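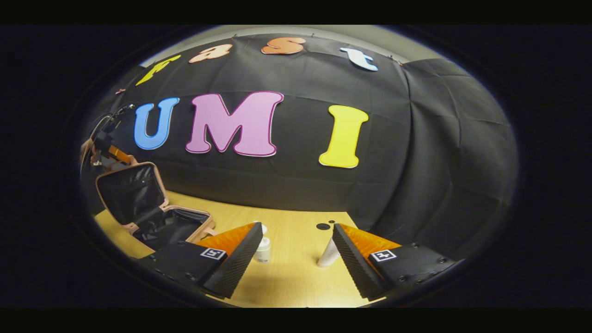
Ticket 696 - Backdrop cloth will not hang flat
Site: Claltton, room 15
Opened by: Juwita Pangaribuan
Assigned to: Adi Sitompul
Priority: low
Status: open

Reported fault
Black cloth behind the table bulges away from the wall and creases, worst along the right side where it gathers. Foam letters pinned to it follow the folds. In the lower row the I sits slightly lower than the M.

Jul 6, 2025, Adi Sitompul
Cloth inspected. Wall fixings sound, none loose. Cloth is wider than the run it hangs on, so the surplus collects at the right. Pulled the hem down by hand - the bulge moves sideways and comes back when released.

Adi Sitompul
Steamed a test patch at the lower right corner, 2 passes. Fine wrinkles reduced, deep folds unchanged. Did not steam near the letters. Foam marks easily and I have no spares.

Nabila Wattimena
Can the letters stay up while you work on it? The upper row is set on a curve and took a long time to space.

Adi Sitompul
No. Cloth has to come off the wall to be re-hung. Will trace both rows on paper first and mark the pin positions. The I goes back level with the M unless told otherwise.

Juwita Pangaribuan
Level, please. Close the rose-gold suitcase and lift it off the table before anyone leans over. The wooden top scratches.

Adi Sitompul
Noted. Hem weights requested from stores, ref. 39. Re-hang to follow on delivery.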